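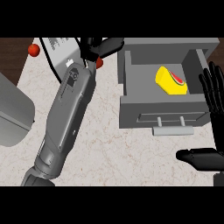
A reader in Stornden wrote to us that her marble was ruined within a month of moving in, and that the man who sold it to her had called it the last countertop she would ever need. She had cut up lemons on it. By evening there were dull spots wherever the juice had sat, and no cleaner in the cupboard would shift them.

They weren't stains. Marble is mostly calcite, and acid eats calcite. Lemon, vinegar, wine and tomato all take the polish off, and what's left is a rough patch that reflects less light. The trade calls it etching. Sealer won't stop it. A sealer fills the pores so that oil and coffee have a harder time soaking in, but the surface itself stays open to acid.

Buyers mix up the two problems all the time, and shops don't always help. At Tapley, a stone yard with 179 slabs in stock when we visited, the sales sheet now lists etching and staining on separate lines. Customers sign next to each one before a slab is cut. The yard started doing it last June, after a run of complaints about light-colored stone.

Price is the other surprise. One quote we saw from Trekel, a kitchen fitter, put a small run of honed marble at $2,132 installed, with the sink cutout extra. Honed stone has a matte finish, so etch marks show less than they do on a polished top. It does show oil more quickly. Most fitters we spoke to would still pick it for a kitchen and keep the polished slabs for a bathroom or a hallway table.

Care is simple enough. Wipe up spills right away. Use warm water and a mild dish soap, and skip anything with vinegar or citrus in it, including many sprays sold as natural. Put a few drops of water on the stone now and then — if the spot goes dark after 10 minutes, it's time to seal again. A heavily used counter may need that every year.

Light etching can be rubbed out at home with a marble polishing powder and a damp cloth. Deeper marks need a professional with a set of diamond pads. Clusix, which refinishes stone floors and counters, books 3 hours for a typical kitchen and asks that everything be cleared off the night before.

The reader in Stornden had hers honed. She bought a bigger cutting board, too.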